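The Long Second Life of Plain Furniture

2022-08-27

My grandmother's kitchen table had a burn mark at one corner in the shape of an iron, and for most of my childhood I assumed all tables came that way. When my aunt finally inherited it and had the top sanded down, the whole family went quiet around it at the first dinner. It was a handsome table. It just wasn't the one we had done our homework on, and I think my aunt felt it too, though she never said so and I never asked.

I have been thinking about that table all summer, mostly because I spent a good part of the summer in Climow, where people hang on to their furniture the way other towns hang on to grudges. Climow is a mill town without a mill. The brick buildings along the river have been turned into apartments and a dance school, and the hill above them is covered in narrow houses with steep stairs, most of which have passed through four or five families. Furniture goes up those stairs once, with a lot of shouting, and after that it tends to stay put. When a house is sold, the wardrobe is sold with it.

I rented the top half of one of these houses on Bradell Street, and it came with 22 pieces of furniture, listed in blue ink on a sheet taped inside the pantry door. The landlady had inherited the list along with the house. Some entries were grand ("walnut sideboard, key missing") and some were humble ("stool, for reaching"). I used the stool every day and the sideboard not once, and if I could have taken one thing home with me, it would have been the stool.

What I had come to write about was the swap. Every October, the town closes Bradell Street to cars for a weekend and everybody carries out what they can spare. There are no price tags. You bring a thing, you take a thing, and if your thing was a lamp and you go home with a chest of drawers, well, next year you might bring the chest of drawers back. Last year's swap moved 318 items, according to the notice in the library window, and that didn't include the box of doorknobs, which apparently travels from house to house and is never quite empty. I arrived months early for it, of course, but the preparations go on all year in people's garages and back halls, and folks were kind enough to let me poke around.

The first thing I learned is that the good old pieces, the oak and the cherry, are nearly the least interesting part. Everyone knows what to do with a cherry dresser. You wax it and you brag about it. The furniture people had real stories about was the cheap stuff – the bookcase bought for a first apartment, the desk put together at midnight with one screw left over. These were things meant to last until something better came along, and then the years went by and the something better turned out to be a new roof, or braces, or a trip to see the ocean.

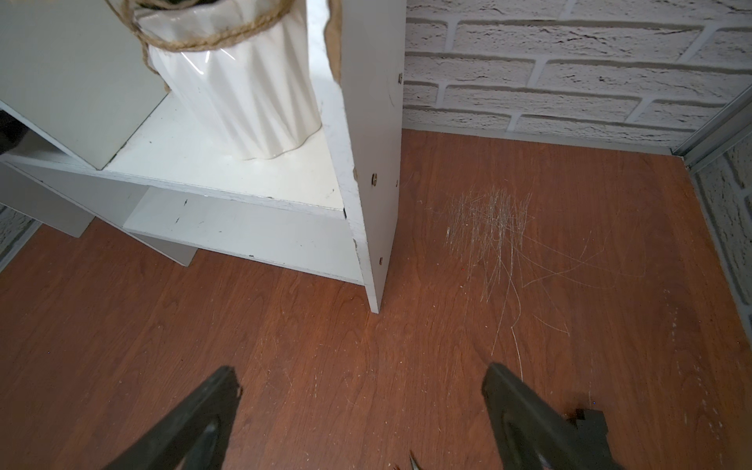 White shelving with a chipped front edge, still holding up a glossy fluted pot.

There is a snobbery about this kind of furniture, and I have been guilty of it myself. When I moved into my first house I was determined that everything in it should be solid wood, and I lived for most of a year with my sweaters in grocery bags while I waited to afford a dresser that met my standards. A friend eventually gave me a laminate one she was finished with. It was the color of weak tea and it wobbled, and I was so glad to have drawers that I nearly cried. I kept it for 15 years. By the end the bottom drawer had to be opened with a foot braced against the one above it, a trick that every guest had to be taught and that my niece can still perform from memory.

The people of Climow have a whole body of knowledge about keeping such pieces going. Chipped edges can be filled and painted, or covered with iron-on edging if you can find it in the right width. A swollen corner wants to be left alone until it has dried all the way through, and then sealed so that it doesn't drink up the next spill. A sagging shelf can be flipped over, and will sag back toward straight, and in a few years you flip it again. Loose screws are the most common complaint of all, and everyone has a favorite cure: toothpicks and wood glue, a slightly fatter screw, a bit of matchstick with the head snapped off. I heard the matchstick method defended on a porch one evening with a passion I would normally associate with baseball.

There is a repair bench at Cadwaladr, the old hardware store at the bottom of the hill, where you can borrow clamps for 2 dollars a day and get advice thrown in whether you wanted it or not. I went in for picture hooks and came out knowing a great deal about veneer. A woman ahead of me had brought the door of a kitchen cabinet under her arm like a schoolbook. She wanted the hinge to stop squeaking, but only a little. She said she liked to be able to hear when her sons were after the cookies.

Not everything gets saved, naturally. The paint shop on Callura Lane keeps a heap out back of pieces that have gone past help, and people pick over it for legs and handles and the odd good plank. I found a drawer there with a child's height chart penciled up the inside, which must have been the only place in that house where writing on things was allowed. I put it back on the heap, and then I went back the next morning and got it. It's under my bed at home now, holding the winter blankets, and I've ordered edging for the front of it in a white that I hope is close enough.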